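Hurnside Players' Board > Quests and Items > Barex lantern: keep or sell?

pascal_roussel
Picked up a second Barex lantern from the Omolholm chest run on Thursday. It doesn't stack with the first one, so that's two bank slots gone. The trader at Geum offers 457 coins. Is there any use for a spare?

NamGil
Sell it. The quest takes one and you get it back at the end. I've had a spare since February and never touched it.

soo-ah.h
Don't sell to the trader. Player price was 2,050 last time I looked, and it moves fast when people start the Omolholm quest.

NamGil
2,050 is the asking price. Mine sat on the market for a week and I took it down.

soo-ah.h
Then you listed it at the wrong time. Try a weekday evening. I sold one in an hour.

JD_Wi
You both left out the upgrade. Two lanterns and 20 oil at the Geum workbench make the bright version, which lights the whole lower floor of the mine. I'd keep it.

pascal_roussel
Didn't know about that. Does the bright one still count for the quest?

JD_Wi
No, and that catches people out. Finish the quest first, then combine them. Once they're combined you can't split them again.

NamGil
The bright one is a waste of oil. The lower floor has torches on the wall from the second door onwards. You need light for one corridor.

JD_Wi
One corridor with a pit in it. I've lost more than 20 oil's worth of food down there.

jihoon_so
I agree with JD on the mine but not on the timing. The quest is long if you haven't got the ferry open yet. If the bank is full, sell now and get another from the chest later. It isn't a rare drop.

soo-ah.h
It's rare enough. I did the chest run every day for a fortnight before I got mine.

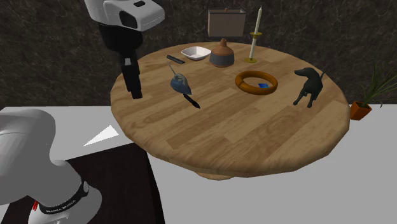

pascal_roussel
Do I lose the lantern if I die in the mine?

JD_Wi
It stays in your pack if it's lit. An unlit one drops where you died and you have to go back for it.

NamGil
Same for the bright version, except it goes out when you take a fall. Relight it before you do anything else.

pascal_roussel
Right, I'll keep both and do the quest at the weekend. The ferry is already open for me. Where do you all get oil?

jihoon_so
General store in Hurnside, next to the bank. Stock refills overnight, so go in the morning.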